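Bench notebook, tube handling cell, Ratulport
7/5/24

Purpose of today: check the gripper fingers and the grip on glass before the next long run. The cell had 2337 cycles on the counter when I started. Last finger inspection was in June and the note from that day only says "ok", so I do not know what was looked at. Please write more than this.

1. Finger pads

Wiped both fingers with a dry cloth first, then with a damp one. The ribbed pad is still good to the touch, the grooves have edges. There are small white specks on the inner strip of the left finger and they stay after wiping. I don't know yet if it is residue or if the surface is wearing. I tried with the fingernail and could not decide.

Grip test with a tube with red liquid in the bottom. I held it upright over the table next to the rack and looked at the line where the pads meet the glass. Force setting left at 3, the same as before.

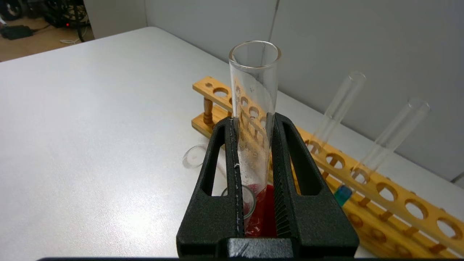 2. Slip check

Made a pen mark on a dry tube at the upper edge of the fingers, closed, lifted, waited 100 seconds, looked again. The mark did not move. Repeated with the outside of the tube wet and the mark was a little lower, less than the width of the pen line. For me this is acceptable at slow speed. At full speed I would not trust it, so until the pads are changed please keep the slow profile, also for the empty tubes.

Ordered a new pair of pads from Mamuvport. The old part number in the Cakari folder is wrong, it is for the short fingers. I corrected it in pencil.

3. Rack position and table layout

The rack had been pushed at some time and the taught points did not fit the holes any more. I put it back parallel to the back wall and taught the first and the last hole again. The others are calculated from these two, so if you move the rack you must do both, not only the first.

Shift of the first point against the stored value: 157 in controller units. I wrote the old value on the inside of the cover, in case somebody wants to go back.

Layout for the pouring program: rack at the back, red beaker in front of it, blue beaker nearest to the table edge. The tubes leaning in the red beaker are difficult, because their angle is never the same two times. The Chamoun routine expects a vertical tube and approaches from above. I think we need a separate approach for this, with the wrist turned first, but I did not program it today.

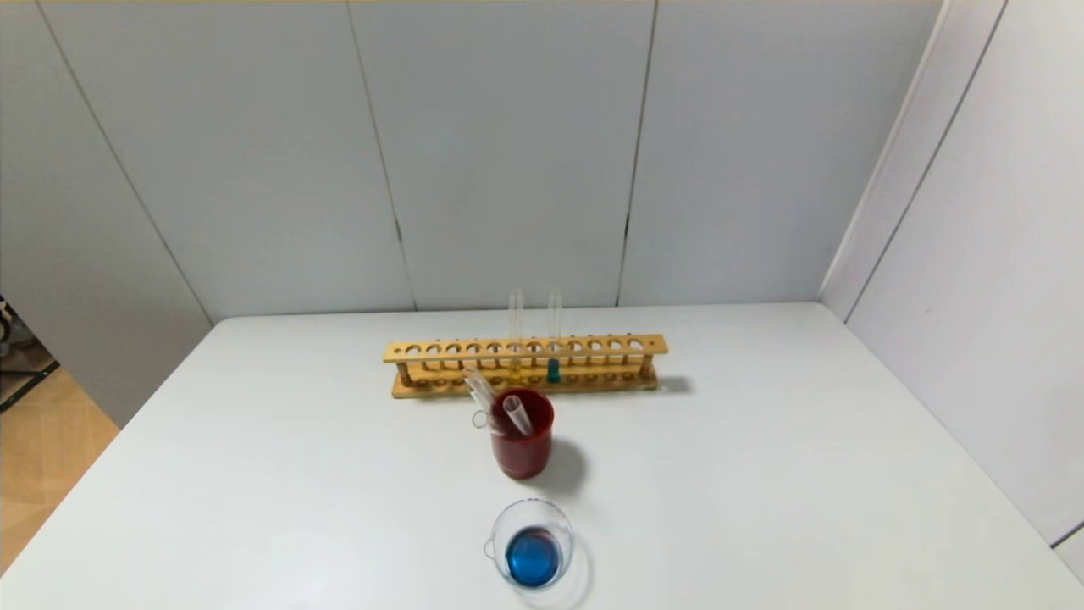
Table layout with rack, red beaker and blue beaker, head camera view.

Still open:
- change pads when they arrive, then repeat the slip check wet and dry
- white specks: look with the magnifier
- approach for leaning tubes
- tape marks on the table for the rack corners (I had no tape)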